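Flalen 示教工作坊
首页 课程介绍 报名须知 常见问题 联系我们

常见问题

大家报名前后总会写信来问各种各样的事情,Yaqin Song 和 Eimear Ní Chonaill 两个人轮流回信,回着回着就攒出了这一页。写得有点啰嗦,请慢慢看,找不到答案的话还是欢迎来信,我们很喜欢收信的!

我完全不会编程,可以参加吗?
可以的,完全不用担心。示教这件事,说到底就是您用手带着机械臂,或者用遥控的主臂牵着它,把一件事做给它看。程序部分我们课前都装好了,您只要会开始录制、结束录制、给这一段起个名字就行。来过的学员里有教小学的、有做裁缝的,也有退休以后想找点新鲜事做的,手都比我们想象的稳得多。

手把手拖动和遥控,到底有什么区别?
手把手拖动,是先把舵机的力矩关掉,您直接扶着机械臂走一遍,每个关节的角度都会记下来。好处是直观,第一天就能上手;麻烦的是您的手常常会挡在镜头前面,录下来的画面里有人手,训练的时候就不太好用。遥控则是您握着一只小小的主臂,另一只从臂跟着做,手不进画面,动作也干净些,只是刚开始会觉得隔了一层,深浅不好把握,多练几回就好了。我们一般上午拖动,下午遥控,两种都让您试试。

为什么练习总从篮子开始?
因为篮子真的很会教人呀!桌面上抓东西,夹爪从哪个方向来都行,换成篮子就得先想好怎么越过边沿、手腕要怎么转、退出来的时候会不会碰到壁。这些小小的犹豫和调整,都会被机械臂一并学去。
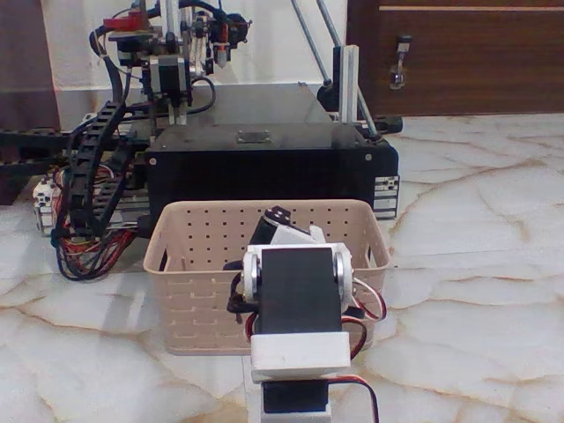
所以我们总是劝大家慢一点,进去之前停半拍,看准了再往下走。您要是急急忙忙地伸进去又急急忙忙地抽出来,它学到的也就是这份着急。Eimear 有句口头禅,叫“像给睡着的猫盖毯子那样”,课上您大概会听到好多遍。

一个任务要示范多少次才够?
看任务。简单的抓放,我们建议从100次录起,位置稍微变一变,左一点右一点,不要每次都摆在同一个地方。难一些的,比如要把软的东西叠好再放进去的 Pillow 练习,最多可达300次,一个人录会累,通常是两三位学员轮着来。上一期有个小组录到第107次的时候发现相机松了,只好重新来过,所以现在每录一组之前都请大家先看一眼画面。

录坏了怎么办?要删掉吗?
碰翻了、夹空了,都不要紧,先别急着删。在 Trusteo(就是我们用的录制软件)里给它打上“失败”的标记,放到一边。夹空之后又稳稳补上一次的那种,我们反而很想留着,它能教会机械臂怎么补救。

遥控的时候从臂一抖一抖的,是坏了吗?
多半没有坏。先请把手松一松,握得太紧,手上的小抖动会原样传过去。再看看舵机线有没有绷着,胳膊转到头的时候线要留出余量。还是抖的话,把两只臂都放回初始位置,重新校准一遍,几分钟就好。如果摸着舵机烫手,就请断电让它歇一歇,您也正好喝杯茶。

可以带自己的机械臂来吗?
欢迎欢迎!自己打印支架、自己装舵机的小臂,我们见得不少,大多都能接上。请提前把舵机型号和供电电压写信告诉我们,免得到了现场再找电源。

录好的数据归谁?
归您。课程结束时会拷一份给您带走,我们这边只在您签字同意以后才会留作教学用。

下一期什么时候开?
九月。教室还是在 Ban 那边二楼,上午九点半开门,早到的话可以先进来坐坐。材料押金200元,设备完好归还后原路退回。

还有别的问题,请写在报名表最下面的留言栏里,Yaqin 每天傍晚会看一遍,晚一点也一定会回的。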